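Old tramway walk from Wostdale to Wundside -- can you still do the whole thing?

Posted in Local Walks & Day Trips

Yolanda Echeverri

Hi all, first-time poster, long-time lurker. My sister is coming to stay in July and she's mad about old mining stuff, so I want to take her along the old coal tramway out of Wostdale. I did the first bit years ago as a kid with my uncle and I remember a stone culvert you could stand up in, a row of rusty coal tubs in the blackberries, and an awful lot of mud. That's it, that's my whole memory!

What I can't work out is whether you can still get all the way to the Wundside end where the loading bank was. The county map shows it as a dotted line that stops at the creek and starts up again on the other side. My old guidebook says there's a footbridge, but the guidebook also says there's a tea room at the trailhead, and I know for a fact that's been a tire shop since I was in high school.

So -- is there a bridge? Can you get a car anywhere near the far end? And is the little Restrepo powder house still standing? We're both okay walkers but she has a bad knee, so steps are fine and scrambling isn't. I can do an early start, and I don't mind a long drive for lunch after.

I've got a beach towel, a flask and a decent flashlight packed already, so you can tell I'm keen. 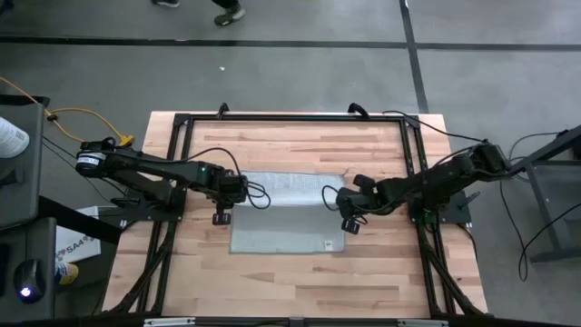 2 replies, oldest first

Venkatesh Pillai

Oh, you're going to have a great day. I walk this one every couple of months and I still find bits I've missed (last time it was a length of rail somebody had used as a gatepost, painted green, and I must have gone through that gate fifty times).

Okay, the bridge. The old footbridge is gone, but there's a newer one upstream. When you come out of the cutting you'll see the original path going straight ahead to the creek, very inviting, well trodden. Don't take it! Turn left at the concrete post and follow the fence. It's a five-minute detour and you come back to the tramway just past the second embankment. The bridge has a handrail on one side only, so your sister may want to think about which hand she likes.

For the knee, the thing to know about is the incline. The tramway itself is lovely and flat because the tubs were pulled by ponies, but right before Wundside the coal went down the hill on a rope, and now there's a staircase there. 142 steps. I've counted them more than once, mostly out of self-pity. They're good solid steps, with a bench partway, but if going down is what hurts her, do the walk from the Wundside end and climb them first thing while she's fresh. You can park by the old weighbridge. It's gravel, it fits a handful of cars, and by 10 in the morning it's full.

Powder house: yes, still standing! The roof went a long time ago but the walls are thick as anything and the doorway is in great shape. It sits up behind the tramway on a little shelf, and in summer the bracken hides it completely, so look for the big split oak and go up from there. There's a date stone over the door that I have never once managed to read. If you get it with that flashlight held sideways, please come back and post it, I'm begging you.

The culvert is there too, and yes, you can stand up in it, although I'm six foot two and I come out with moss in my hair. The tubs are down to two now, and one of those is mostly a tree.

Lunch: Jukitz, on the Wundside road. Get the potato pancakes.

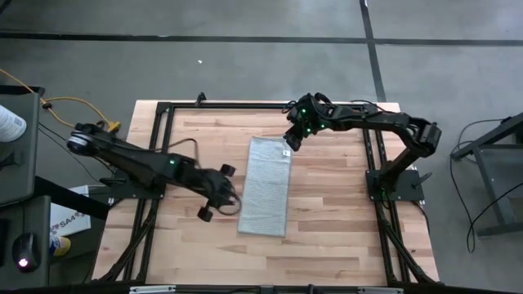
Page last changed: July, 4:38 pm

wundside_walker

did it last spring, all fine. muddy after the cutting. wear boots not sneakers. the 196 bus goes back to wostdale from outside jukitz so you dont have to walk both ways, but check the times, the afternoon ones are a long way apart

Yolanda Echeverri

You two are wonderful, thank you! I had no idea about the bus, and that settles it -- we'll park in Wundside, do the steps first like Venkatesh says, walk to Wostdale and ride back for pancakes. She's already asking me about the date stone. I'll take some chalk... no, I won't, I've just read that you shouldn't chalk old stones. Flashlight it is.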